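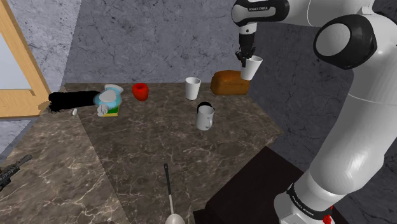 **Figure 4.1** Computer rendering. A robot arm holds a white cup over a loaf of bread.

# Chapter 4: When the Rent Is Late

Start with a number. $3,874. What Corina Bachmann owed her landlord in October, in the town of Plarkholm, after losing shifts at a restaurant supply warehouse over the summer. Not all of it was rent. Keep that in mind, we come back to it.

The last chapter covered wages that move up and down from week to week. Rent doesn't move. Due on the first, same amount, whether the hours were there or not. Most of the trouble in this chapter comes out of that mismatch — steady bill, unsteady check.

## 4.1 What is rental debt?

**Rental debt** (also *arrears*, *back rent*) is any amount a tenant owes under a lease that is past due. Some ledgers lump in late fees, unpaid utilities, repair charges, court filing costs. Some don't. Whether the fees count as "rent" depends on the lease and on state law, and it matters a lot. In some places a tenant who pays the back rent but not the fees can stay. In others, no.

Bachmann's ledger, from the management company, Hauser:

| Item | Amount |
|---|---|
| Base rent past due | $3,380 |
| Late fees | $330 |
| Court filing cost | $164 |
| **Total** | **$3,874** |

Look at the bottom two rows. Neither one bought her a night of housing. They're what being behind costs.

## 4.2 Who falls behind

Ferdinand Wieser and Rahel Berchtold interviewed 41 tenant households in the Savar district for their study of missed payments. Small sample, one district, so don't stretch it. But the pattern is useful for discussion. Most of the households had missed a payment after a single event. A cut in hours. A car repair. A baby. Very few had been behind for a long time before that.

What they did next varied more:

- borrowed from family
- put groceries on a credit card so that cash could go to rent
- paid part, and hoped
- said nothing to the landlord at all

That third one, the **partial payment**, gets its own section (4.4). A landlord who accepts part of the rent may, depending on the state, give up the right to go ahead with an eviction for that month. So some landlords refuse it. Tenants find this baffeling, with reason. They're holding out money and it gets handed back.
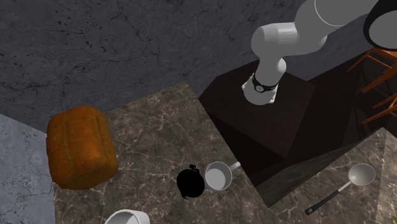 The landlord's side. Needs covering too. Fabian Gruber owns 2 duplexes in Plarkholm and carries a mortgage on both. One tenant not paying is a quarter of his rental income gone, and the bank wants its payment anyway. A large company with hundreds of units can absorb a missed month and often files in court quickly as a matter of routine. Gruber waited until the next month's rent was late too, then asked for a repayment plan in writing. Same debt, differnt owner, different outcome for the tenant. Later on we ask wether policy should treat the two kinds of owner differently.

## 4.3 Before you read on

Terms you'll need: *arrears, ledger, notice to pay or quit, grace period, partial payment, repayment plan.* Definitions in the margin as they come up.

Also get hold of a blank lease. Any standard form from your state will do. Find the late fee clause and mark it — we use it in section 4.5. Shu-fen Fu's essay on grace periods is in the reader, short, read it before Tuesday if your class meets then.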